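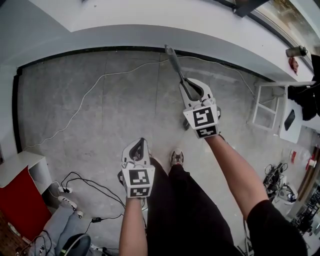

How much dust does dry sweeping put into the air of a small workshop? Enough to raise the airborne count well above its resting level, and most of it is still there eight minutes after the sweeping stops.

April 2025
By the Building Services project group, Urkstead

1. Purpose

The project compared two ways of cleaning a concrete floor: dry sweeping with a stiff broom, and sweeping after a light mist of water. The aim was to find out which method leaves less fine dust in the air at head height, and whether the difference is large enough to justify the extra time.

2. Method

Tests were carried out in the ground floor store at Gollis, which has an unsealed floor and one extract fan. The fan was switched off and the door kept shut during each run. A Bachmann particle counter was placed on a stand at head height, away from the door. Readings were taken before sweeping, at the end of sweeping, and again after 8 minutes.

Each run used 600 grams of sieved dust spread by hand over the same marked area. The broom was brushed out between runs. For the damp runs, water was applied with a garden sprayer and left to soak in before sweeping began.

3. Results

The resting count was 600 particles per litre. Dry sweeping raised this to 3,000 at the end of sweeping, falling to 2,000 after 8 minutes. Damp sweeping gave a much smaller rise, and the count had returned to its resting level by the last reading.

Damp dust tended to cling to the bristles and left faint streaks on the concrete — these had to be brushed again once the floor had dried. The second brushing was not measured.

4. Limits

Only one floor and one type of dust were tested. The counter does not separate coarse from fine particles above its upper range, so the heaviest dust is probably under-reported. Humidity was not controlled. A further set of runs is planned for August, using the sealed floor at Dorareck and the same counter.

Contact: Building Services office, Urkstead | © 2025 Urkstead | Back to top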